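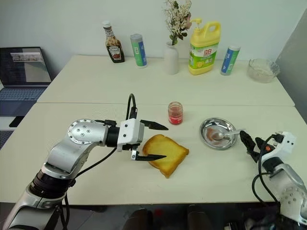

第三章 首次设置与试酿

欢迎来到最有意思的一章！机器已经拆箱、放稳（还没做完的话，请先回到第二章），接下来就要让Cistivard家用发酵箱真正动起来了。整个过程并不难，第一次操作请留出一个完整的下午，慢慢来，边做边熟悉，以后再开机就只是几分钟的事。

3.1 开始之前

请确认手边有以下物品：
发酵箱主机及电源线
内胆一只，带密封盖
温度探针（装在灰色小纸袋里，很容易和包装一起扔掉，请留意）
Feltgate滤布两张
厨房秤、干净的长柄勺
无香型洗洁精

10月以前出厂的机器配的是旧款密封盖，盖沿没有卡扣。旧款盖子完全可以继续使用，只是3.3节第4步的做法略有不同，请看该步后面的说明。

注意：主机背面的散热口与墙面之间要留出9厘米以上的空隙。不要把机器放在灶台旁边，也不要放在阳光直射的窗台上。

3.2 清洗内胆

1. 双手握住内胆两侧的提耳，垂直向上提出。如果感觉卡住，左右轻轻转动一下再提，不要用工具撬。
2. 用温水和少量洗洁精清洗内胆、密封盖和滤布。滤布请手洗，机洗会让织纹变形。
3. 用清水冲净，直到摸上去没有滑腻感。残留的洗洁精会影响发酵，这一步多冲两遍绝对值得。
4. 内胆倒扣在干净的布上晾干。密封圈要单独取下，擦干凹槽里的水，再装回去。

警告：主机不可浸水，也不可放在水龙头下冲洗。外壳脏了，用拧干的湿布擦拭即可。清洁前务必拔掉电源。

3.3 安装探针并通电

1. 把内胆放回主机，提耳对准两侧的凹位，往下按到底。
2. 将探针插头插入内壁右侧的圆孔，听到“咔”的一声就到位了。
3. 把探针头夹在内胆边缘的夹子上，让金属部分自然垂下，不要碰到内胆底部。
4. 盖上密封盖，依次扣紧四边。旧款盖子没有卡扣，沿着盖沿按压一圈，让密封圈完全贴合就好。
5. 接上电源，按住面板左侧的圆钮，直到屏幕亮起。

屏幕上会先显示版本号，然后要求输入设置码。首次设置码为3398，旋转圆钮选数字，按一下确认。输入完成后屏幕转为主菜单，机器就算正式认识你了！

提示：如果屏幕显示“无探针”，请断电，拔出探针重新插入。绝大多数情况是插头没有推到底。

3.4 空机校准

校准时内胆里只放清水，不放任何食材。请不要跳过这一节，每间厨房的温度都不一样，校准之后机器的控温会稳定许多。

1. 在内胆中加入室温清水，到下方刻线为止。
2. 主菜单选择“设置”，再选“校准”，按圆钮开始。
3. 机器会升温到30度并保持。其间风扇时转时停，属于正常现象。
4. 校准完成后有一声长提示音，屏幕显示“完成”。断电，倒掉水，擦干内胆。

注意：校准过程中不要开盖。中途开盖，机器会自动从头开始。

3.5 第一次试酿：酸奶

我们推荐从酸奶入手。材料简单，当天就能尝到结果，非常适合用来了解这台机器的脾气。

1. 把新鲜全脂牛奶倒入内胆，液面不要超过上方刻线。
2. 加入菌粉，用量按菌粉包装上的说明，用长柄勺沿同一方向缓缓搅匀。搅得太猛会带进很多气泡，成品表面就不够平滑了。
3. 盖好密封盖，主菜单选择“酸奶”，时间设为6小时。
4. 按圆钮开始。运行期间尽量不要移动机器。
5. 提示音响起后，取出内胆，直接放入冰箱冷藏过夜。

第二天打开盖子，应该能看到凝固的酸奶和薄薄一层淡黄色的乳清。乳清可以拌回去，也可以倒掉。喜欢浓稠口感的话，铺上滤布滤一会儿，质地会变得像奶油奶酪一样，抹面包特别香！

警告：成品如有霉点、异味或不正常的颜色，请全部丢弃，不要尝。彻底清洗内胆和密封盖之后再重新制作。

3.6 常见情况

酸奶太稀：可能是菌粉放置过久，或者运行时开过盖。下次可以把时间延长一小时再试。

酸味太重：缩短时间，提示音响起后尽快冷藏。

盖子内侧有水珠：正常，用干净的布擦掉即可。

外壳微热：正常。如果烫手，请立即断电，检查散热口是否被挡住。

酸奶做顺手以后，就可以翻到第四章试试甜酒酿和纳豆了。使用Cadwaladr加高环的用户，请先阅读附录二，加高之后刻线的位置会有变化。

Sketholm厨房电器 用户手册
本章更新于12月10日，星期五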